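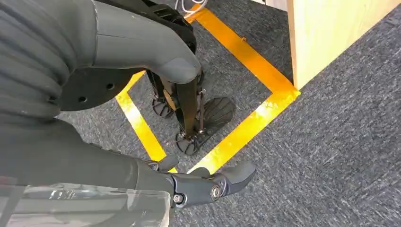 Studio progress report, Tundusell small metals project

2026-07-09

To the grants team at Abeysekara, with warm thanks for your patience while I got this written up. I had meant to send it before the kiln element went, and then the kiln element went, and you know how it is with a one-bench workshop.

When we last wrote we had the alphabet of brooches sketched and a drawer of copper scrap waiting to be sorted. I am very happy to say the scrap is sorted, most of it is melted or rolled, and the series you are supporting has moved off paper and onto the bench. The series now has a proper name, Lollulero, which was the nonsense word my grandmother sang while she did her mending. It has stuck, and I have stopped trying to think of a more sensible one.

Where the pieces stand

The plan was for 36 brooches and pendants, each one built from reclaimed metal and each one based on a household object that people over a certain age remember and people under it mostly don't. Button tins, darning mushrooms, flat irons, egg timers, that kind of thing. As of this week 23 are finished, polished and boxed. The rest are at various stages, from fully soldered and waiting for pins to two that are still only paper templates and a worried note to myself.

The flat iron gave me the most trouble, and I would like to tell you about it because it ate up a good part of the spring. I wanted the handle in brass and the body in reclaimed silver, with a thin line of copper running between them. Every time I brought the piece up to heat, the copper strip slid. I tried binding wire, I tried little stitches raised with a graver, and I tried simply holding my breath, which a surprising number of jewelers will tell you works. In the end I went back to rivets. They show on the front as three tiny dots, and I have come to like them very much. I've used the same approach on the coffee mill and the mangle since then, and both went together without any drama at all.

The enamel pieces are slower than I promised. Our first batch of transparent blue came out cloudy over silver, and I had to grind it off and start again with better washed powder. It was my own fault for rushing the washing. The second batch is lovely – a clear, deep color, like looking down into a bottle – and I will use it for the water in the watering can and the sky behind the clothesline.

Materials

All the metal so far has come from recycled sources, as agreed. Most of the copper is old plumbing pipe, cut open, flattened and annealed until it behaves. The brass is a mixture of door furniture and clock parts, and clock brass is wonderful stuff to saw. Silver has been harder to find at a price I can live with. I bought a box of broken chain and odd spoons from a dealer at the Troltomon fair, and once melted and rolled it gave us enough sheet to carry the series through to the end, provided I cut carefully and don't lose any more disks behind the bench.

I should mention one change. The original application listed stainless steel pins for all the brooches. I have moved to nickel silver on the heavier ones. Steel pins were fine on the small pieces but they sprang back too hard on the large ones and bent the catch. The cost is much the same and I have covered the difference out of studio income, so nothing needs to be adjusted on your side unless you would like it to be.

The teaching side

Sutrisno Subramaniam has taken over the beginners' bench, and I can't tell you what a difference this has made. He has a patience with saw blades that I have never had. We ran 2 short courses in the first half of the grant, and 32 people came through the door across both of them, several of whom had never held a piercing saw. They each made a pendant from copper sheet with a riveted layer on top. Some of the pendants were very good indeed, and one in the shape of a teapot has made me want to redo my own teapot, which I had thought was finished.

What we learned is that riveting should come first and soldering second. People get something that holds together on the very first afternoon, and they aren't frightened of the torch by the time we come to light it. We had it the other way around to begin with and lost a fair bit of time to nerves and to flux in the wrong places. The handouts have been rewritten to suit, and Sutrisno has added drawings of how to set a blade, with the teeth pointing the right way.

Money

Spending is close to plan. Enamels and firing came in over, chiefly on account of the kiln element, and tools came in under, as I found a secondhand rolling mill in good order and only had to buy new handles for it. The full sheet of receipts follows separately.

What comes next

Between now and the end of August I hope to finish the remaining pieces, get them photographed properly against plain linen, and write the little cards that go into each box. The cards matter to me a good deal. Each one tells a few lines of story about the object, and I have been collecting these from customers and students as I go – there is a wonderful one about a darning mushroom being used as a gavel.

If anybody from your office would like to visit, the kettle is always on, and the side door is the one that opens.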